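Call for participants: Letter writing evenings at Andano

Do you still write letters by hand, or did you stop many years ago and would like to begin again? The reading room Andano is looking for adults who want to take part in our summer course of letter writing. We meet in the evening, we write on real paper, and we send what we write to a person who will answer.

The course is led by Orvokki Nurmi, who worked many years as a teacher of handwriting, and by Santosh Dhillon, who collects old family letters and reads from them with great pleasure. The language of the course is English, but you may write your own letters in any language you like.

What we will do

There are 5 meetings in July. In the first meeting we speak about letters in general and try different pens. After this, each evening has its own theme: a letter to a friend from school, a letter of thanks, a letter to somebody you have never met, and in the last evening a letter to yourself. Each meeting takes two hours with a short pause for tea.

You do not need a beautiful hand. Some of our earlier participants wrote very slowly, and one wrote only in capital letters, and their letters were among the best ones. Spelling is not corrected unless you ask for it.

Paper and envelopes are included in the price. We begin the exercises on large white sheets, laid flat on the table, so that the arm can move freely and the lines can become as long as they want. Smaller letter paper comes later. If you have a favorite pen, please bring it with you – otherwise you can borrow one from us.

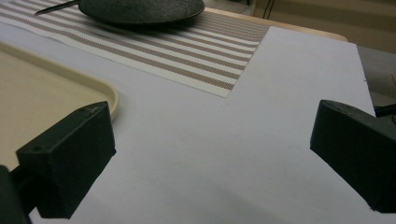

Who can apply

Everybody over 18 years is welcome. We have place for 8 persons in the group, and we would like to have both younger and older people at the same table. Earlier experience is not needed. It is important that you can come to all the meetings, as each participant gets a pen friend from our partner group in Latier, and it is sad for the other person if no letter arrives.

Price

The course costs 70 euros. Students and retired persons pay less, please ask us. Stamps for the letters to Latier are included, other stamps you buy yourself.

How to apply

Write to us a short letter, one page at most, and tell who you are and to whom you would like to write. You can leave it in the gray mailbox at the door of Andano or give it to Aleksi Leinonen at the desk. A letter on paper is our wish, but e-mail is also accepted if you live far away or have difficulties to come.

The last day for applications is 6/30/23. We answer to everybody in the first days of July, also to those who did not get a place this time.

Questions about the course: Orvokki Nurmi
Questions about payment and access to the building: Aleksi Leinonen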